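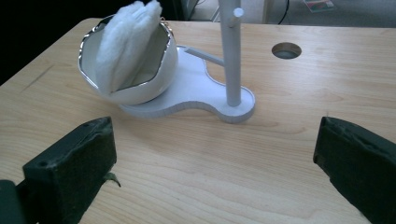 *White bowl with a silver-edged rim, on the tabletop.*

**Product review: Flasberg meeting table**
Prepared for Ruselcombe Adult Learning Center by Drita Pavlović, 31 October 2022

The Center bought six Flasberg tables in September to replace the folding tables in its reading rooms. Each cost $374, with delivery charged separately. The supplier, Tamayo, delivered on the agreed date.

Assembly requires two people and the hex key supplied. The printed instructions are clear, although the leg bolts are listed under the wrong part number. Staff should tighten all bolts again after the first week of use. 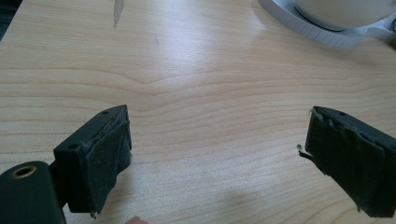 *Wood grain on the tabletop.*

The table is steady when used for writing and does not rock on carpet. Its main weakness is weight — moving one between rooms is a job for two people. The Hondden table, also considered, is lighter and costs $211, but its legs flexed when the top was leaned on.

The Flasberg is recommended for rooms with a fixed layout. Rooms that are rearranged each day should keep their folding tables. Orders for spare feet should be sent to the front office.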